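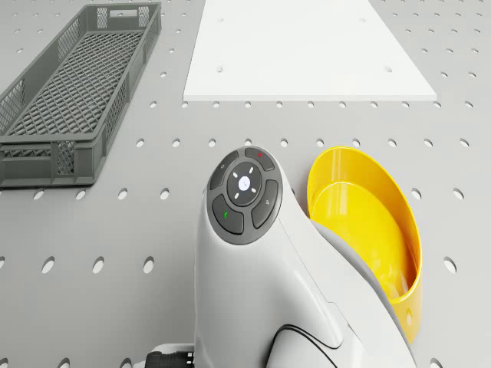 Home | Set-up | Teaching | Playback | Faults | Index

Reading time: 2 minutes

4. Teaching a task by hand

This section applies to Trakow Teach with the Seten simulator and with a real arm. Differences are noted where they occur. Teaching by remote control is covered in section 5.

4.1 Before recording

1. Load the cell file. The practice cell supplied with Trakow has a pegboard surface, a gray crate, a white board with four holes and a yellow bowl.
2. Check that the bowl position in the object list matches the position in the view. If it does not, select Refresh Objects.
3. Set the payload. An incorrect payload causes the arm to drift when hand guiding is switched on.
4. Move the arm to the start pose. Save the pose under a name of up to 9 characters.

Note: The bowl in the practice cell stands very close to the arm housing. Plan the first move away from the bowl, toward the crate or the board.

CAUTION: On a real arm, keep one person at the stop button while another guides. Do not guide with a hand between the housing and an object on the surface.

4.2 Recording a demonstration

1. Select New Demonstration and enter a task name.
2. Switch on hand guiding. The status line reads GUIDE.
3. Press Record. Wait for the tone before moving.
4. Guide the arm through the task at an even speed. In Seten, drag the arm with the hand controller.
5. At each point where the gripper must open or close, stop the arm, then give the gripper command.
6. Return to the start pose and press Record again.

A single demonstration may hold up to 2000 samples. Recording stops at this limit and the file is kept, but it is marked Incomplete and cannot be used for playback.

Note: The round control panel on the arm is drawn in Seten but is not linked to any function. Use the on-screen buttons.

4.3 Checking and trimming

1. Open the demonstration in the Cornau viewer.
2. Trim idle samples at both ends. Leave the start pose in place.
3. Look for jumps in the joint plot. A jump of over 2 degrees between samples is flagged in red. Record the demonstration again if a flag falls within a grasp.
4. Save. Trimming cannot be undone after the file is closed.

4.4 First playback

Set the speed limit to 390 mm/s or lower. Run the task once with the gripper disabled, then once with it enabled. If the arm stops with fault Path Blocked, move the start pose and repeat 4.2.

Section text: Esi Acheampong. Checked on the Adjei controller by Gyula Lengyel, December.

Next: 5. Teaching by remote control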